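Re: [Kerholm woodcraft list] Maple board - finish and blocks?

July 2018

On the list, Gill Toys wrote:
> We're making a set of shape blocks for the playgroup and want a
> plain board for them to stand on. Has anyone glued one up from
> maple planks? Did you oil it or leave it bare? And which shapes
> do the little ones like best?

Oh, I'm so glad somebody asked about this! I glued up my first maple board in June, after buying a bundle of offcuts from the Mernen yard, and I've been boring everyone at home with it ever since.

I left mine bare for a fortnight and then gave in and oiled it. Two thin coats, rubbed back with 300 grit in between. Go easy on the oil - maple is so pale that a heavy coat turns it yellow, and you lose that lovely creamy look. I kept the clamps on overnight, though the glue bottle said 40 minutes would do. My planks were 45 mm wide, and if I did it again I'd go wider and save myself some planing.

For the paint I used the Cirneck water-based colours. They go on beautifully over bare wood (sand the end grain first, it drinks the stuff) and the red in particular is a joy.

As for shapes, I'd have plenty of variety and repeat the colours across them, so that sorting by colour and sorting by shape give different answers. Cylinders are the easy ones, and a red one and a green one look very cheerful standing on pale maple. Then it's worth having some with corners: the blue triangular prism and the blue cube make a good pair for comparing, and I'm very fond of the five-pointed red star and the yellow hexagonal prism next to it. Stars are fiddly on the scroll saw, mind. I spoilt a few before I got the inside corners clean, so cut spares while you've got the template out.

Do tell us how yours comes out! 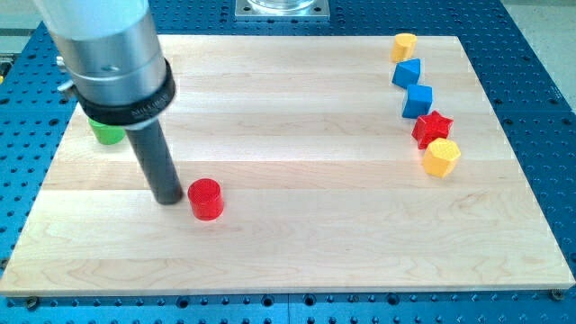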